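Workshop > Bench Tips > Computers and Electronics > Laying out parts for a robot rebuild

Lay the parts out the way you want them picked up

Most of what I know about working inside a desktop tower I learned with a screwdriver in one hand. The parts tray tips below come from the Janar trials, where robot arms do the handling and the tray matters even more.

Put the case on its side, open side up. Leave the power supply in unless you are replacing it.

Give every part its own pocket. In the first round we set memory modules on a flat mat, and the gripper missed them often. Moving to a slotted tray cut the failed picks more than any change to the software. We logged 2612 picks over the whole trial. The last 335 used the final tray, and only 4 of those failed.

Stand expansion cards upright with the bracket on top. Lay memory flat in a groove, with enough room at the sides for fingers.

Keep the processor in a square pocket of its own. If you are doing this by hand, the same rule holds. Touch the edges only.

Lift the socket lever before you start. We tried having the arm do it and dropped that step after two days.

Check the tray before each run. Hilde Willems wrote the scoring sheet, and a part seated crooked at the start counts as a bad setup and is left out of the results.
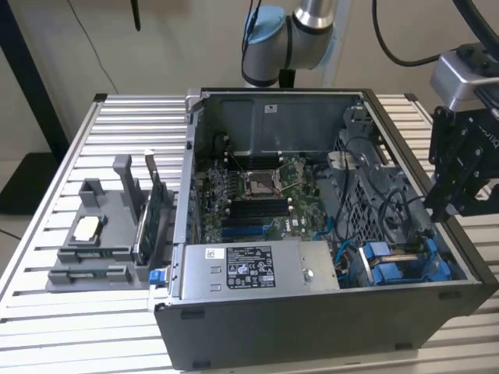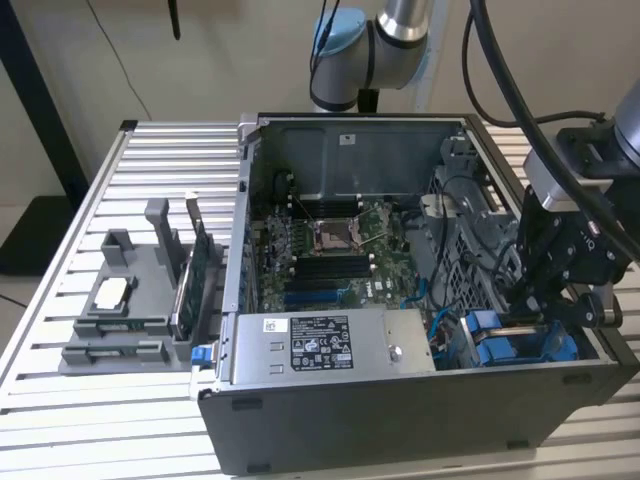
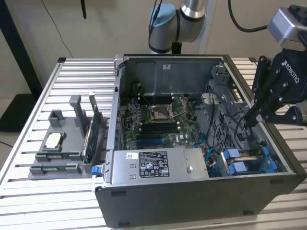

Tower on its side with the CPU socket empty, parts tray at left.

Comments (2)

Baert
What clearance did you leave in the memory grooves? Mine bind when the print is fresh.

Trero
Used the upright card slot idea at home for a sound card and a network card. Works fine with a block of scrap pine.

Contact | Copyright Kusico Workshop Pages | Back to top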